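Recalled Pleditz night light — is proof of purchase required?

Posted by Kinga Jakab, June 2025

The Pleditz plug-in night light was recalled in April owing to a shock hazard. I no longer have the receipt. May I still claim a refund? 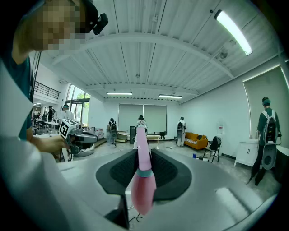
Larasati Khoo
A receipt is not required where the batch code is legible. The code is printed on the underside, in characters as small as the thin teal band on the pink finger is narrow, and good light is advisable. The recall covers 2,772 units. Please unplug the light and keep it away from children.

Amirul Wattimena
Mine went back to the shop without any trouble. Took 3 days.

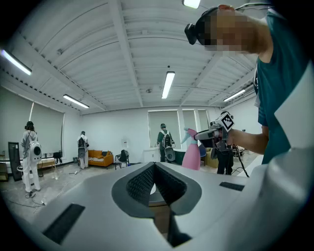
May the night light be placed in household rubbish once the refund is paid?

It should be taken to a council e-waste collection point, with the prongs taped over. Umcombe, the importer, does not require the unit to be returned — a photograph of the batch code is sufficient.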